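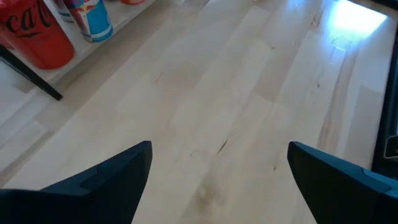
FLAKLEY, February 26, 2018

The floor is the first thing she wants to talk about, and I had been told it would be. It is pale hardwood, maple by her account, and the sun gets onto one patch of it so strongly that the grain disappears. She runs Wirkunell, a shared workroom that rents desks by the month, and she speaks of the boards the way other people speak of a view.

"People walk in and look down," she said. "Then they ask what it costs."

I asked what it does cost. A desk is $577 a month, which seems like a lot for a desk. She said I was thinking about it wrong, that members pay for a room they want to be in. I said I had worked for years in rooms I didn't want to be in and had gotten a fair amount done. She laughed, but she didn't answer, and I wrote that down.

There is a small knot in one of the boards. I asked if it bothered her. "That's wood," she said. "If you want it all the same, buy a sheet of plastic." I liked her better after that.

What I had come to ask about was the drinks shelf. Wirkunell's page makes a good deal of it, under the heading "community," and I have learned to put my hand on my wallet when I see that word. The idea is that a low rack of cans stands out on a table, members take what they like and leave what they like, and the talk that happens while they do it is worth something. She bought the rack from a shop called Fawzy and is fond of it.

"It's a shelf," I said.

"It's a shelf that people stop at," she said. "You put a fridge in a corner and they grab and go. You put it out where they can see it, they stand there."

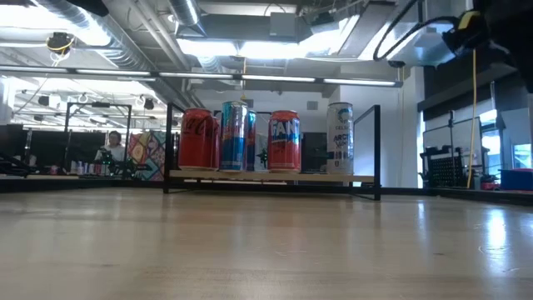 I wondered who stands there for a warm Fanta. She claims more people than I would think. Cola goes steadily, she said, and the energy drinks go in the afternoon. The Celsius is a newer request and she does not touch it herself. "I don't understand it. Somebody asked, so I got it."

Does she have any evidence that the shelf has made people talk to each other? She thought for a while. Two members had gone in together on a job, she said, and they might have met at the shelf. Might have? "They might have met at the sink," she said. "I'd like it to be the shelf."

A rival place, Flellent, opened 7 blocks away in the fall and gives its members free coffee. I asked if that worried her. She said coffee was loud and made a mess. She also said, a minute later, that she had priced a machine.

We moved on to the desks themselves. They have wooden tops and pale gray legs, and she picked them because they don't wobble. I leaned on one. It did not wobble. The cables are another matter, and I brought them up before she could get back to the floor. She has plans for covers, and she has had them for a while.

"It's on the list for March," she said.

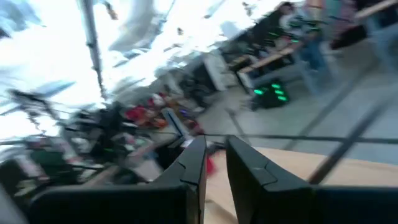 A desk and a workbench at Wirkunell.

I asked how many people the place is meant to hold. Thirty-six, she said, though she would be uneasy with all of them in on one day. The bright end fills up first, and those who sit there complain about glare and then refuse to move. She has offered them blinds. They don't want blinds.

"So what do they want?" I asked.

"To complain a little and keep the window."

I believed that one without any trouble. On the rest I am still undecided. The floor is handsome and the desks are solid, and $577 is $577. She asked if I wanted a can for the road. I took the cola, and I did stand at the shelf for a minute, and we talked about parking.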